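# Gripper stops short when unplugging SATA cable, then protective stop. Force limit or my fault?

**Dorian Bodin** – posted 11 February 2024

Long one, sorry. I run a small PC teardown cell at a repair and reuse shop in Pisville. One arm, one gripper, old office desktops. The order of operations is: open the CPU bracket, lift the processor into the tray, pull the memory, then unplug the data cables so the drives can come out. The first part is fine. I'm almost proud of it.

The cables are where my life goes wrong. The arm goes down toward the blue SATA cable, slows, shoves at something, and throws a protective stop. The log says force limit exceeded on the tool Z axis. Clear it, retry, same again, except now and then it sails through as if it had never heard of the problem.

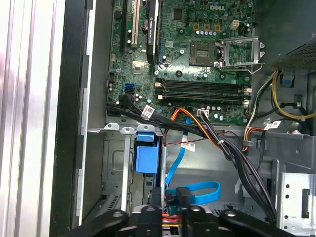
I went through 1166 cycles of log last night with a pot of coffee and a growing sense of personal failure. 117 of them ended in a protective stop. Nearly all are on the cable step, and nearly all are in the last bit of the descent, before the fingers start to close. Pulling the plug itself hardly ever faults.

What I've tried so far:

- Recalibrated the wrist camera, twice
- Slowed the approach down to something you could knit beside
- Raised the force limit a little. It stopped stopping, and bent a connector shell instead. I put the limit back.
- Swore at it (no change)

Payload and tool center are set, and I re-zero the force sensor at the start of each job. The vision system is the Noltow package and it reports high confidence every time, including the times it's about to hit something. Is this a sensor problem, or am I asking too much of it?

---

**Umesh Solanki**

Sounds like a bad force sensor. We had one go bad and replaced it and it was fine after. Also check your firmware.

---

**Nathalie Nguyen**

I'd leave the sensor where it is for now. A failing one usually sulks everywhere, and yours only sulks over cables.

My bet is that your planner thinks the inside of the case is empty apart from the parts it has models for. Board, slots, drive cage, all nice rigid things. Cables aren't in there. So the hand takes a straight line down to the connector, and on the way it leans on whatever bundle is lying across the path. A thick bunch of power leads pushes back quite well when it has the case floor behind it. Every machine is stuffed differently, so sometimes there's a gap and sometimes there isn't, and there's your "now and then it sails through."
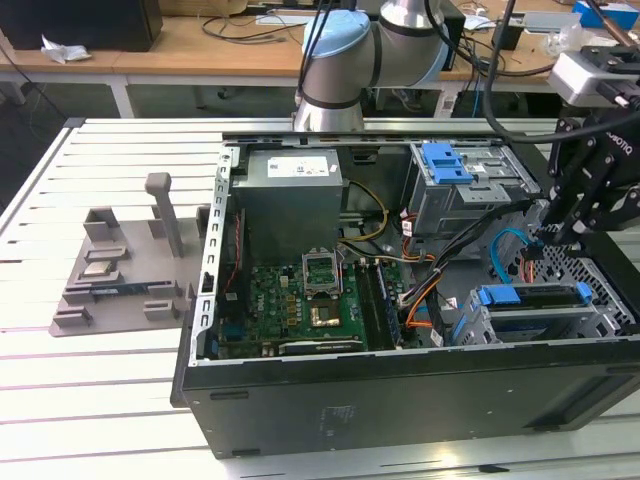
You also zero the sensor at the start of the job, and by the time you reach the cables the wrist has been through several poses. If your payload mass or center of gravity is even a bit off, the reading shifts when the wrist tilts, and you've used up part of your force allowance before touching anything. Re-zero in free air, in the same wrist orientation you'll use for the descent, a couple of inches above the case.

Here's the order I'd go in:

1. Log the raw force during the approach and plot it against height. A slow ramp means you're squashing cable. A sharp spike means you're hitting metal. An offset before you're inside the case means payload.
2. Move the re-zero as above.
3. Build the collision model from a depth scan of each machine with the side off, and treat anything tall and unknown as solid.
4. Add a sweep move. Fingers closed, low force limit, come in from the side and nudge the bundle away from the connector before you go down. It looks ridiculous, like a cat deciding about a glass of water, but ours at Melnyk runs it on each case.
5. If you hit the force limit, back out along the path you came in on, shift sideways, try again. 2 retries, then call a human.

And please leave the limit low. You already found out what the other setting costs, and a connector shell is the cheap version. Anyone reaching in to clear a jam is relying on that limit too, along with your risk assessment, which I'm going to assume exists.

---

**Dorian Bodin**

It exists. It's short, but it exists.

Plotted the approach force as you said. Slow ramp on most of the faults, plus a small offset that's there before the fingers are even in the case – so both, wonderful. The payload file turns out to be for the previous gripper mount, entered by me, in May, with great confidence. Fixed that and moved the re-zero. Sweep move is next.

Umesh, the firmware was current, but thanks.

---

**Vernon Simard**

Following this one. We have the same fault at Flenosano, except on ribbon cables, which fold over and come back. If anyone gets the sweep working on those I'd like to see the path.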